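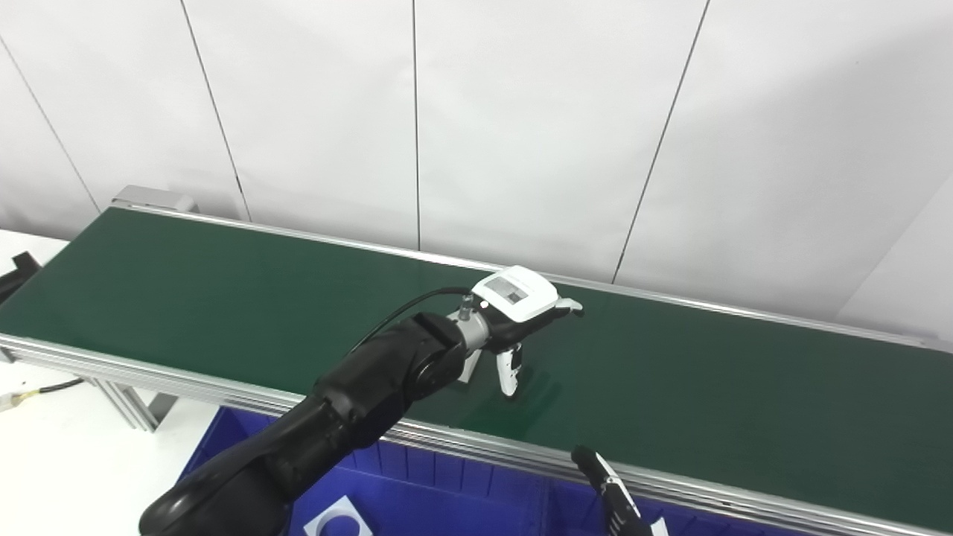 Keeping thieves out of the shed - quick list

Hinge screws first. Short ones pull right out, swap for 2 inch.

Hasp goes over its own screws when closed. If you can see the heads so can he.

Padlock: closed shackle. Paid 60 bucks for the Gitel, fine so far. Cheaper ones rust up by May.

Window - frost film inside, cut a bit big, trim after. Soapy water or it bubbles.

Write down serial numbers. Saw, drill, mower, all of it. Police in Akthorpe asked for mine and I had none, so teh claim dragged on.

Ladder inside, chained. Not behind the shed!!

Motion light over the door, test it Wednesday when the trash goes out.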